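Print this page | E-mail this page

Planning from the wrist: speaker notes
Mahfuz Ekanayake, September 2019

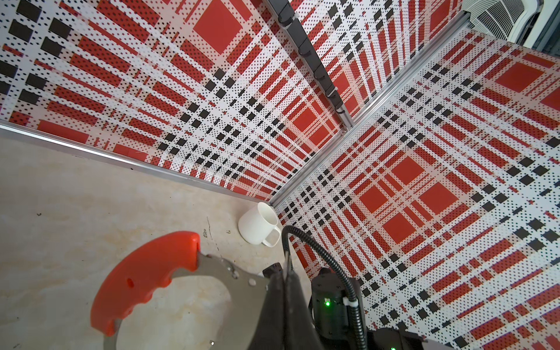
Wrist view: white mug near the corner, plaid panels behind.

Leave this one up while people find seats. Say hello, thank the Vovholm lot for having me, check the clicker.

Start with the mug. I love this mug! It's white, it's got a handle, any toddler could pick it up, and it gave our planner more grief than everything else we tried put together. Look where it's standing – tucked near the corner, with a wall on either side. The grasp sampler (Jutero, our bit of code) comes up with 982 candidates and then the collision checker goes through them with a big red pen. First time I ran it we had 36 left. With the cable model switched on, 8.

Pause here, someone always asks about the cable. Point at the black loop on the right. We used to leave it out of the collision model altogether, and I'll own up, that was me. Now it goes in as a fat, lazy tube. Crude, but the planner is much more polite about walls.

Next bit is perception. The plaid is a pig for the segmenter: red squares, black blocks, tiny dots, edges everywhere you look. Erell (the perception side) kept wanting to glue bits of pattern onto the rim. What helped was masking out our own fingers first, so that big orange shape stops pulling the depth fit about. Show the config file, it's 4 lines, don't read them aloud.

Skip the Ha scheduler slide if we're running over. Demo video after that, then questions. Remember to repeat the question into the mic this time, I forgot all through May.

Print this page | E-mail this page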